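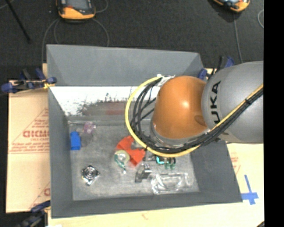

kbepari replied:
I would not throw the bin out only because the floor is scuffed. My gray one looks bad since the first October and it still holds everything I put in it. Scuffs do not matter for storage of small things. What matters is the shape of the walls.

anwara_t wrote:
Thank you Kasun. The walls are my problem. They are sloping, so the top is wide and the floor is smaller than I expected. I measured the top when I bought the shelf and now I have a gap on both sides at the bottom. Also the small pieces lie everywhere on the floor of it, and when I need one I must move my whole hand through the others. I thought about dividers, but a straight divider does not fit against a sloping wall.

Olteanu37 replied:
Cut the divider from cardboard first. Put it in, mark the angle with a pencil, cut again. It took me 2 tries. After this you copy the shape in thin plywood.

kbepari replied:
I do not agree with dividers for a big open bin. You lose the one good thing, which is that you can reach in from any side. I use shallow trays inside the bin, with no lid. Metal parts in one tray, plastic parts in another. When I want to clean the floor I lift the trays out.

wustent_shed wrote:
Trays are fine until you put something heavy on top. Then the person looking for a small piece has to empty half the bin. I had trays for one winter and gave them to my brother.

Also, please do not mix shiny metal pieces with clear plastic ones. The plastic gets scratched and after that you can't see through it.

anwara_t wrote:
This I have noticed already! My clear covers are all cloudy now. I believed it was from the dust.

Wustent, what do you use now, if no trays?

wustent_shed wrote:
Small boxes with lids, on a shelf. The open bin is only for things I have not sorted yet. When the floor is covered I stop and sort.

Olteanu37 replied:
And how often is that? Mine was "not sorted yet" for about 189 days.

kbepari replied:
Anwara, how many different kinds of pieces do you have? If it is few, the boxes are too much work.

anwara_t wrote:
Not many kinds, but they are very different in size. I will try the cardboard this evening, and I keep the trays idea for the metal ones. If it fits, I will write the angle here for the other people with the same bin.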